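Gossip Sourcing Workshop, shared notebook

Carrying over from the last entry: the Asadi/Manov split is still marked "unconfirmed" on the board and I'm leaving it there. Three people have asked me to move it to "confirmed" on the strength of the Brirnier piece. I've now read the Brirnier piece four times and I don't see what it confirms. Notes are below so I don't have to repeat this in the hallway.
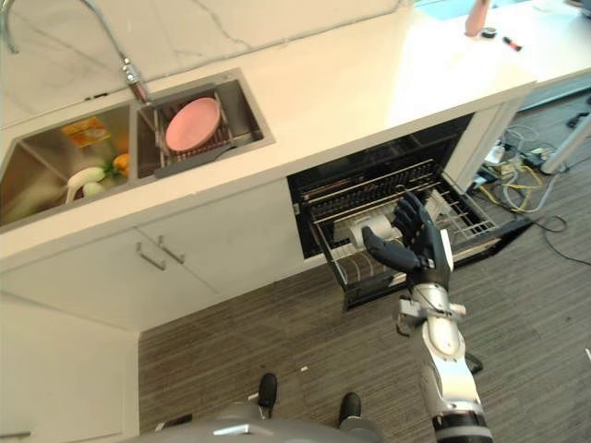
Trestcombe, 11th March

Pulled every item we could find on Asadi and Manov from the night the finale aired up to this morning. 311 items. Took out straight reposts, same headline or same first paragraph, and that left 114. I then went through the 114 by hand looking for where each one says it got the news.

Result: 5 name any kind of original source. Everything else points at another item in the pile, and if you follow the pointers long enough you land on one of those 5. I had a few that went in a circle (site A cites B, B cites C, C cites "reports" and links to A). Marked those in red.

Of the 5:

Brirnier, "a family member." No side of the family given. Could be his cousin, could be her stepmother.
Fan account, screenshot of an unfollow. The unfollow was reversed by evening. Doesn't prove anything either way.
Podcast, host says she "heard it from production." The show wrapped in May, so I'd like to know who in production is still hearing things.
Video of Asadi at an airport without a ring. She's without a ring in half the finale too, check the reunion couch.
Second Brirnier item, "a source close to the couple."

So two of the five are the same magazine, and I strongly suspect the same person on the phone. The phrasing gives it away. "Deeply hurt but moving forward" appears in the first one as the family member's quote, and in the second one the source close to the couple says she's "hurt, deeply, but moving forward." If I were padding a second story out of one call, that's how I'd do it.

Katherine disagrees, see her note at the end. She thinks publicist language is so standard by now that two different people would easily come out with the same line. Fair. That makes it worse for the story, though, if the family member talks like a publicist.

Other thing that bothers me: the timing. The item ran the morning Manov's spin-off was announced. I went back and looked at the last two breakups attached to that cast and both broke within a day of somebody having something to sell. Small sample, I know, I know. Putting it down anyway.

Tried the reps again. His hasn't answered. Hers sent the line about asking for privacy at this time, with no word on what the privacy is for. Several sites have already run that as a confirmation. It can be read that way if you want it to be, and they want it to be.

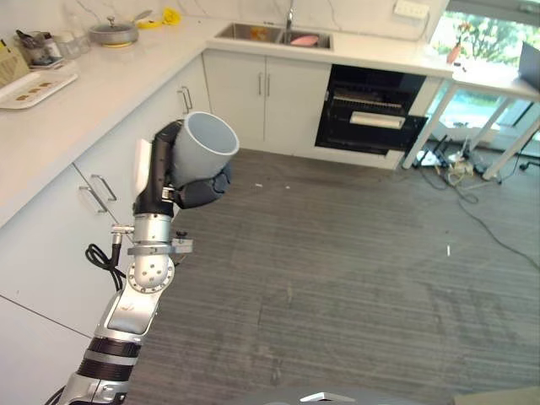

Does a rep declining to comment count as confirmation?
We don't count it. A refusal gets logged under "contacted, no answer," and the item stays where it was until someone says something on the record.

Method gripes, for whoever does the next one:

The date stamps are a mess. Brirnier updates its stories without changing the time at the top, so the version quoted by everyone else had "engaged" and the version up now has "dating." That's a large change to make quietly. I only caught it from a cached copy. Please save a copy of the page when you log it, not just the link.

"Insider," "pal," "source," and "friend" should go in one column. I had them in separate columns for a while and it made it look as if we had more voices than we do.

Don't score body language. I don't care what the expert on the morning show said about her shoulders.

Where I'd put it, if pushed: they may well have split. Couples off that show generally do. What we have on paper is one magazine, possibly one phone call, and a very long echo. Leaving the board alone till there's a name, or a filing, or one of them posts about it in words.

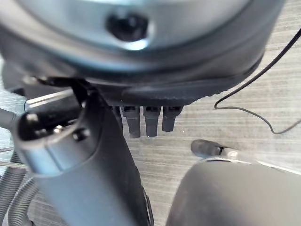
Rounded silver-gray housing with black rim and prongs.

Note added by Katherine Ríos: Fine with "unconfirmed." I'd drop the timing paragraph, it reads as if we've got a theory. Also the airport video is older than you think, she has the short hair in it. I'd take it out of the five.

Checked. She's right about the hair. I'm keeping it in the count as found and flagging it as old. Timing paragraph stays for now. Still to do: call the podcast people, find the first upload of the airport video, fix the red arrows on the chart where I ran two of them the wrong way.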